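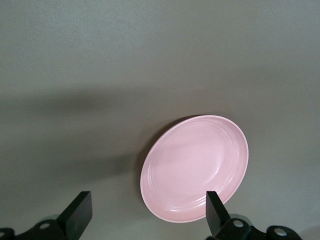 August, notebook, 4:10 pm

Went back through the reading log data from the Sidari pilot before anyone puts it on a slide. The claim going around is that home-language reading time raised English vocabulary scores. I don't see it yet.

What we have: 161 pupils at the start, 58 with both a first and a second test. That is a lot of missing children, and I doubt they went missing at random. The Brinodska school lost most of its newest arrivals between the two rounds, and those are exactly the kids the program was built for.

Second problem is the test. Both rounds used the same word list. Ten weeks apart, same pictures, same order. Some of the gain is memory. How much, I can't say, and neither can the people who wrote the summary.

Third, the logs. Parents were asked to write down minutes. Nearly every entry is a multiple of 10. One family has the same number every night including the night of the school trip. I'm not blaming them, I would do it too, but please let's stop calling it "measured reading time."

Tried splitting by teacher training. Teachers who took the Öberg course show bigger gains, but they also had smaller groups — can't separate the two with what we've got.

Irker export: 700 rows, duplicates where a pupil changed class. Cleaned by hand, old file kept in the same folder with _raw on the end. Don't overwrite it.

To do
— ask Brinodska for leaving dates
— second word list, new order, before the next round
— take "proven" out of the draft flyer
— check whether home language was filled in by the parent or the office. Two of the forms disagree with each other.

I still think the idea is decent. Would like to see it survive a fair test first.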